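Tips From the Shop: Cables, Tubes and Other Things That Quit at Two in the Morning

Posted 14/09/2022

I build receivers for people who study the upper atmosphere. They are very smart people and they would like their receiver back by Friday. Over the years the instrument shop in our physics department has collected a set of habits, most of them learned by doing the opposite, and Manikandan Varma has been after me to write them down before I retire or get buried under the connector drawer. So this is the new edition. The last one was a sheet taped inside a cabinet door, and someone spilled flux on it.

Label both ends. A cable labeled at one end is half a mystery. Use the wrap-around labels with the clear tail, write the number in permanent marker, and write it twice so you can read it from either side. Do not write "new cable." They were all new cables.

Keep a connector graveyard, but keep it small. Ours is a coffee can. When the can is full, something has to go before anything else comes in. I once inherited a cabinet from a retired professor that held 1,386 connectors by the inventory sheet, and not a single one of them mated with anything else in the building.

Solder in the morning if you can. By four in the afternoon you are tired, the iron is filthy and the lens on your magnifier has a thumbprint in the middle. Tin the tip before you put the iron away, too. People who leave a bare tip sitting hot overnight are the same people who borrow your good tip the next day.
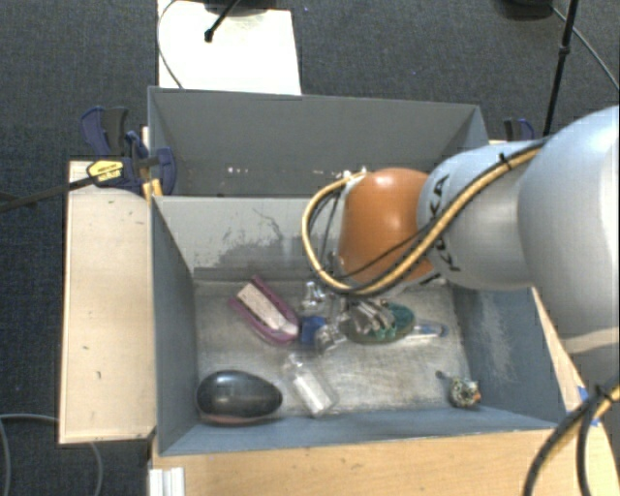 Strain relief is the dullest subject in instrument building and the reason for most of my phone calls. A preamp that has been shaken, frozen and hauled up a mountain will generally survive all of it, and then a student picks it up by the power lead. Anchor the cable to something solid before it gets to the connector, and if anything has to turn, leave it slack. Look at the yellow-tan cable on that KUKA arm, which gets a wide loop beside the orange joint, and do the same for your antenna mount on a smaller scale. Use a tie that holds the bundle without strangling it. Then trim the tail flush, or you will find it with the back of your hand every time you reach into the box.

Turn the mount by hand through its full travel before you put power to it. Go slowly, watch the cable the whole way, and then go back the other direction. Algirdas Bite skipped the second half of that once and spent the evening learning to splice coax.

Small screws go in a muffin tin. I have bought three kinds of magnetic tray and the muffin tin beats them all, mostly by having separate cups. Work clockwise from the top left as you take the thing apart, and counterclockwise as you put it back together. If you have a screw left over, you do not have a spare screw.

Dry your desiccant. Those little packs in the bottom of the field case have been sitting there since the Cleson campaign and they are now mostly decoration. The kind we use goes in the oven at 200 degrees on a cookie sheet. Check what yours is rated for first, and use the shop oven, please, after the discussion we had in June.

Tape is temporary. We have a piece of temporary tape on the Virketti receiver that has logged 2,928 hours of observing. I'm not proud of it, and I'm not touching it either.

Write in the notebook while you are doing the work. "Swapped the filter" is no use to anyone. Which filter, for which, and where did you put the old one? Pencil is fine. Pencil survives a coffee spill a good deal better than the gel pens the grad students like.

Pack a field kit you never raid. Ours has a spare fuse of every size in the rack, five adapters, a headlamp, a real screwdriver and a chocolate bar. The chocolate bar is the only item that ever gets replaced on schedule.

If your noise floor jumps overnight, unplug things before you recalculate things. At the Mudaliar station we chased a lovely signal for most of a week. Two people had started sketching plots for a paper. It was the power brick for the aquarium in the front office, and the fish, I'm told, are doing well.

Send corrections to the shop, or tape them to the door. Whoever has my 7/16 wrench can tape that there too.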